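Rules we keep for hand-held gripper recording
Last updated: 8 December 2021

I wrote the first version of these rules in November, on the back of a delivery note, after we lost a batch of 200 recordings to things any of us could have prevented. Aslı Baysal typed them up and we have been changing them since. 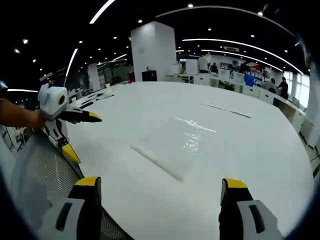 We kept 177 of that batch in the end, but only after two evenings of going through them one at a time. The rest had the wrong start position or a hand in the way. So most of what follows is about the first few seconds of a recording.

Start with both grippers open and over the table, tips pointing in. Hold still for 3 seconds before you reach for anything. People hate this rule. It feels like nothing is happening, and when you are on your fortieth go you want to get moving. Do it anyway. If you forget, stop and begin again. Don't try to save it.

One object at a time unless the task sheet says otherwise. Clear the last one off before you put down the next. Pens, cable ties and strips of tape all count as objects.

Clear plastic gets its own line on the sheet. Bags are hard. They shine under the ceiling lights and they change shape every time you touch them, so write down "clear bag" and how you laid it out, flat or bunched. At Cultham they skip this step, and I had a long argument with them over it by email. Their view is that the video shows it anyway. Mine is that I don't want to open a video to find out what is in it.

Chairs. You may sit or stand, but pick one and stay with it for the whole set. Going from one to the other changes the height of everything, and it made a mess of the Sarıgül set.

Other people in the office: ask before you start, every day, even if you asked yesterday. Tell them which way the cameras will point. If somebody says no, turn the table or wait until they have gone to lunch. I used to treat this as a courtesy. It is now a written rule, and Broltetti wants the same thing in writing before they will take any data from us.

Take a break after 6 sets. Your wrists go before you notice, and the closing motion gets sloppy. Aslı can pick out my late recordings with the sound off.

Check the finger tips when you come back from the break. If one has twisted, fix it and note the time. Wipe them with a dry cloth only.

I still don't have a good rule for dropped objects. Right now we keep the recording if you pick the thing up again without letting go of either gripper, and throw it out otherwise. Graltville keeps all of them and marks the drop. I may come around to that, but I want to try it on one small set first.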